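Ruoxi Shen on living with old furniture

Ruoxi Shen repairs and refinishes furniture in Pestulgate, in the back half of a building that used to sell carpet. She has been there for 12 years. Before that she kept the books for Radwan, a moving company, and it was there that she first got interested in how tables and chairs come apart.

"We had a shelf of damage claims," she says. "A leg came off, a top split. I was the one writing the checks, and I started asking the drivers what the break looked like. After a while I could tell them what it was going to look like before they told me."

She took an evening class, then a second one, and began fixing chairs in her garage. Her first paying job was a set of 6 dining chairs for a neighbor, all with loose back legs. She charged too little and it took her most of the winter.

"I glued two of them before I cleaned out the old glue, so I had to do those two over. New glue won't hold on top of old glue. It's in every book, and I had read the books."

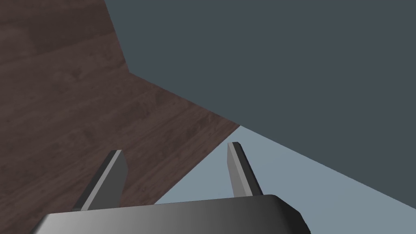
Most of what comes through the shop now is kitchen and dining furniture. People bring in what they use every day, and they usually wait until it is close to falling apart. Shen would like to see it sooner. A joint that moves a little can be taken apart, cleaned and put back in an afternoon, but one that has been rocking for years has often worn down the wood inside and needs a new piece let in. Tops are a separate matter. A plain wooden tabletop like the one shown here is the thing she gets asked about most, and the question is nearly always whether it has to be sanded. She says it usually doesn't.

"People want to go down to bare wood right away. I ask them to wash it first. Warm water, a little dish soap, a rag that's been wrung out well, and then dry it. Half the time they call me back and say never mind."

For white rings she tries a soft cloth and a little oil, and leaves it overnight. Black rings are harder. The water has gone through the finish and into the wood, and those she does strip and bleach. She doesn't promise that they will come out completely.

She is careful about what she calls an antique. Most of her customers own furniture made in factories, a lot of it by Plaslow, which had a plant across the river and sold dining sets all over the county. Shen likes Plaslow tables. The screws are a standard size and the corner blocks are big.

"I had a man apologize to me for bringing one in. He said he knew it wasn't worth anything. He'd eaten at it for 40 years. I said, well, let's fix the leg."

I asked whether she ever tells people not to bother. She does, mainly with chairs that have been repaired with nails or metal brackets. A nail splits the wood a little further every time somebody sits down, and getting it out can do as much harm as it did going in. She gives a price for the work, says what a decent secondhand chair would cost, and lets the customer decide. Over half of them pay for the repair anyway.

Prices have gone up. She used to buy her shellac and hardware from Grorkalico, a supply house downtown, until it closed in January. Now she orders by mail and has to keep more on hand, and some of it goes bad before she can use it. Shellac mixed with alcohol lasts her a few months. She writes the date on the lid.

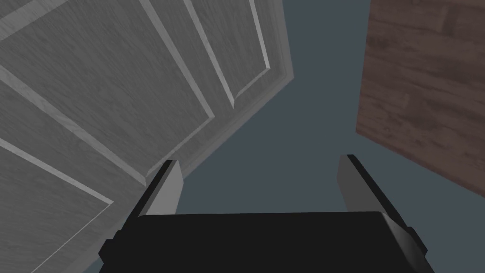

The other change is that customers send her pictures before they come in. She finds them useful for size and not much else. A loose joint looks the same as a tight one, and a finish that feels sticky looks perfectly good on a phone. She still wants to put her hands on a piece before she names a price.

"I push down on it and I listen. If it creaks, I find out where. Then I turn it over, because the underside is where somebody has written on it or put in the wrong screw."

She has 3 students this year, all of them adults with other jobs, who come in after six in the evening. They start with stools. A stool has few parts, and it has to sit flat on the floor, so any mistake shows up as soon as it is set down. One of the students has made hers over again twice.

Shen's own kitchen table is a Plaslow with a burn near one end where a previous owner put down a pot. She has refinished the rest of it and left the burn, mostly for lack of time. Customers' work comes first, and there are two dressers waiting by the door.

"I'll get to it," she says. "I put the bread there."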